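03/05/2025

Repris le classement des cartes. Relevé de départ : 100 cartes hors pochette, dont 34 en double. Les doubles vont dans une boîte à part, étiquetée au nom de Ka-ming Lo, qui les récupère pour compléter sa série. Tri par numéro, puis par état. Coins émoussés en fin de pile, sans exception cette fois.

Le classeur grand format est abandonné. Les anneaux marquent les cartes de la première colonne, défaut déjà noté en mars. Passage au porte-cartes souple, format livret, bordure orange. 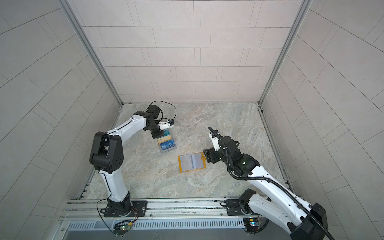
Étui transparent avec sa pile, porte-cartes ouvert.

Règle retenue : une carte par pochette, face vers l'avant, insertion par le haut. Deux cartes dos à dos économisent de la place mais détendent le plastique. Pui-shan Hung n'est pas d'accord, son livret tient ainsi depuis 5 ans. À revoir.

Reste à faire : 18 cartes sans numéro lisible, à comparer avec la liste de Tsegereda Woldegiorgis. Racheter des pochettes chez Olleo, même épaisseur. Ne pas reprendre les mates, elles accrochent à l'insertion.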